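November, visit day notes

Visitors in at 10, 8 of them, out again a bit after noon. Abenezer did the welcome and the safety talk, I ran the stations, Nahom had the sim machine. Writing this up before I forget which parts went wrong.

Station 1, bench arm (Jakab). Started fine. Second run it stopped with a joint limit warning on the wrist, same one we saw during setup. Cleared it from the pendant and carried on. I had the start pose from the old script loaded, so that one is on me. The new pose file is in the Jakab folder and the old one should be deleted. I have not deleted it yet.

Most people wanted to stand on the left of the table, where the tape line is closest to the base. Moved the line back before the second group came through. Leave it where it is now.

Station 2, teleoperation. Two people at a time on the leader arms, sorting blocks into the trays. This was the popular one and ran over. One visitor from Wakari had used a similar setup and asked about force feedback. Told her we don't have any, and that operators mostly go by the view on the monitor. She asked how long it takes somebody to get decent at it. I said an afternoon for the blocks, much longer for anything with a lid. Abenezer thinks I undersold the blocks.

The left leader has play in the gripper trigger again. Tightened the screw with the 2 mm key between groups. It needs thread lock, or it will be back next week.

Station 3, simulation (Kutus). Nahom had the handover set open, all 1,208 episodes, and let people pick an episode number and play it back. Good idea, keep that. Loading was slow for the first few until he moved the set to the local drive. Before the next visit: copy it over the night before and check that the outdoor backgrounds load too. Two of the indoor ones came up with missing textures and he skipped past them.
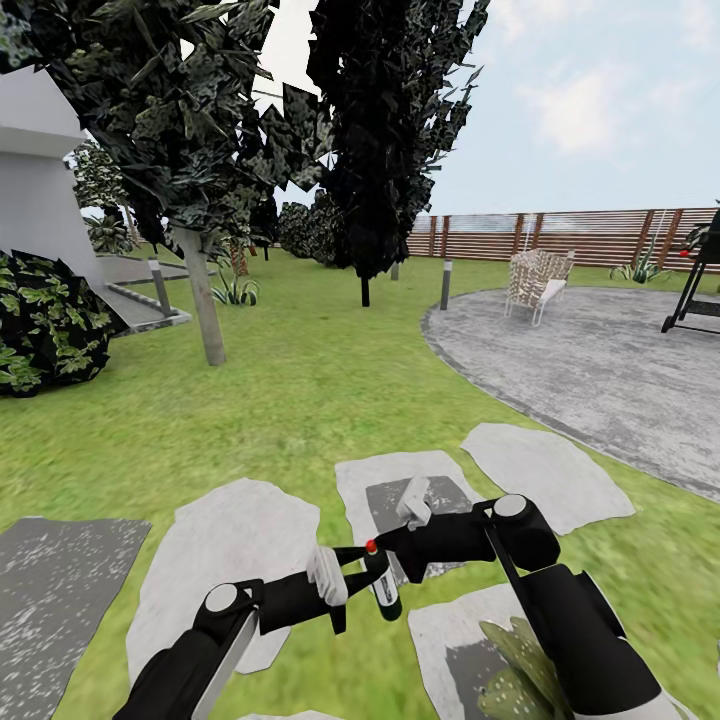 Kutus picks the background separately from the task, and this took more explaining than the task did. The visitors assumed each setting had its own robot program. Nahom went through it with the backyard one up on the big screen: both arms in close with their grippers nearly meeting at the little green bottle with the red cap, and the patio, the hanging chair and the trees all there as surroundings. Somebody asked if the arms could go and use the grill. No, the task is the bottle. After that the questions got better. A man from Zellell wanted to know whether the lighting changes between episodes and whether we check the contact against the real gripper pads. Yes to the first. For the second I said we have done it for the block task only, and I owe him the write-up.

Playback was set to 900 steps per episode, too long for a group standing up. Cut it in half next time, or start partway in.

To do:
- Jakab: delete old pose file (me)
- thread lock on left leader trigger (Abenezer)
- missing textures, two indoor backgrounds (Nahom)
- send contact write-up to Zellell (me)
- more chairs at station 3

Abenezer wants to swap the order and put simulation first, so that people see the two-arm work before they sit down at the leaders. Fine with me - but then the sim machine has to be up before the safety talk ends, and today it wasn't.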